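Seit wir in Pluvville wohnen, backe ich mein Brot selbst (ja, ich weiß, wer tut das inzwischen nicht), und den Sauerteig habe ich auf den Namen Negri getauft. Im Juli wäre er mir beinahe eingegangen, weil ich ihn acht Tage lang schlicht vergessen hatte, der Arme! Mein Grundrezept: 500 Gramm Roggenmehl, 300 Gramm Wasser, dazu ein ordentlicher Löffel Negri.

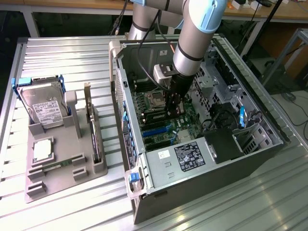 Festplatte im blauen Rahmen

Die Rezepte hebe ich übrigens alle auf dem Rechner auf, auch die misslungenen, und beim Durchblättern wird mir immer ganz warm ums Herz. Das Walnussbrot aus dem letzten Winter zum Beispiel, sieben Anläufe, und dann endlich diese Kruste!

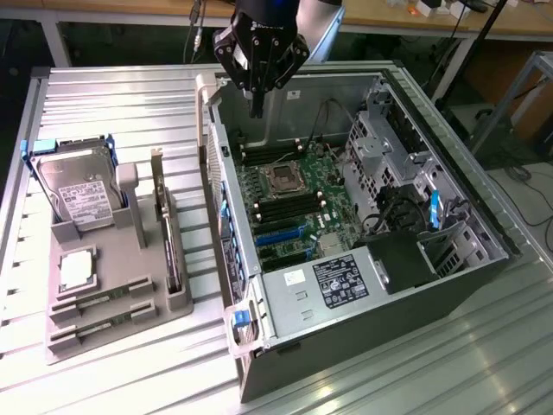

Dario Leone meinte dazu, 300 Gramm Wasser seien für Roggen viel zu knapp, er nehme deutlich mehr und lasse den Teig über Nacht stehen. Das probiere ich morgen gleich aus.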